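# Left arm drops thin packets on the way to the basket

**Dariusz Kaczmarczyk**

I have a two-arm cell on a wooden table, running a pick and drop routine. The left arm takes small packaged goods off the table and puts them in a gray plastic basket at the side. Jars and bottles are fine. Flat wrapper packets are the problem. The fingers close, the arm lifts, and the packet slides out somewhere before the basket wall.

It started in July after I changed the finger pads to a set from Mazurek. Grip force is at 600 in the Clostutik panel, up from 526 with the old pads. Raising it made no difference I could see. I rehomed the gripper twice and checked the wrist camera mount, which is tight.

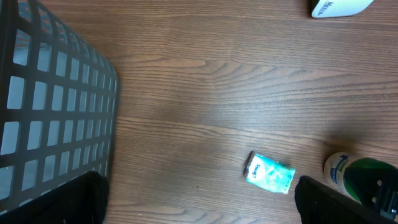

The pads have ridges across the inner face. With the fingers open I can wiggle the left one a little by hand, but the right one doesn't move. Is that normal, or did I put something together wrong? I'd like to sort this out before I touch the camera calibration, because that takes me a whole evening.

**Kacper Jakubowski**

A finger that moves by hand while the other doesn't is a loose pivot screw. Fix that first and leave the software alone.

1. Power off the left arm and support the wrist so it doesn't drop.
2. Take the pad off the loose finger. You can't get the driver in straight with it on.
3. Snug the pivot screw, then back it off until the finger swings freely with no side play.
4. Put the pad back with the ridges running the same way as on the other finger.
5. Power up, home, and close on nothing. The tips should meet along their whole width.

Then put the force back to 526. Anything higher on a flat packet just bends the fingers outward at the tips — you lose contact right where you need it. I'd also drop the closing speed to 200 while you test.

Test with one packet at a time and keep a jar near it so you can see whether the fingers clear the neighbor. Hold each packet low over the table before you send the arm to the basket.

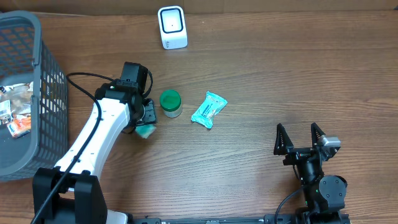

*Left gripper holding a packet low over the table, next to the green-lidded jar.*

If it still slips after that, look at the cable on the left arm. Mine was pulling on the wrist at full reach and twisting it a little. I gave it more slack at the base and clipped it again.

**Mustgate**

had the same thing, cleaned the pads with alcohol and it went away. new ones from Cosstead had some kind of film on them, maybe yours do too

**Dariusz Kaczmarczyk**

It was the pivot screw. I had also put one pad on upside down. Force is back at 526 and speed at 200, and I ran packets all Saturday morning with one drop. I wiped the pads as well, so I can't say how much that helped. The cable is next.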